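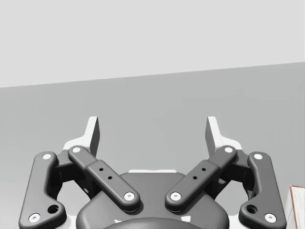

1/ Things I've learned from one winter of trying to bake rye bread in a rental with a dodgy oven. Long thread, put the kettle on.

2/ The oven is a Waltar that came with the flat and it runs hot. Set it to 200 and the thermometer I hung inside says 219. So that's 19 degrees of pure mischief, and it explains every black-bottomed loaf I gave my poor neighbours in June.

3/ Fix for that was a spare tray on the rack underneath, plus turning the dial down. Not glamorous. The bottoms are now a nice dark brown and you can get a knife through them!

4/ Starter. Mine came from Laurinda Seixas, who used to run the bread stall at the Serrano Street market (if you ever had her caraway loaf, you know). She handed it over in an old jam jar and told me to stop fussing with it. I fussed with it.

5/ What I was doing wrong: feeding it every time I walked past. It went thin and sour and smelled like nail polish remover. Now it gets fed the night before I bake and otherwise lives at the back of the fridge behind the pickles. Much happier. Me too.

6/ Rye dough doesn't behave like wheat dough and I wish I'd got my head around that sooner. I kept kneading it, waiting for it to go smooth and stretchy. It never will! It's basically mortar. Mix it with a wet spoon, scrape it in the tin, smooth the top with wet fingers, walk away.

7/ Flour: I've tried a few. The Skastero wholemeal is my favourite, coarse and a bit sweet. The Zaltska one is finer and makes a closer crumb, good for sandwiches if you like them thin. Bought the big bag of Skastero and had to rearrange the whole pantry, no regrets.

8/ Waiting is the hard part. You're meant to leave a full rye loaf 24 hours before cutting. I've managed that precisely 2 times. If you go in early it's gummy and sticks to the knife, and you stand there eating it over the sink with butter anyway.

9/ Toppings, in order of how often I make them: butter and salt, avo and lemon, cream cheese with whatever pickle is open, leftover snags and mustard. The last one is a proper dinner, I won't be taking questions.

10/ Next up is Laurinda's caraway loaf, she's finally given me the recipe but the quantities are all in "handfuls". Her hands are tiny. I reckon almost 4 of hers to 3 of mine? Will report back once it's out of the oven.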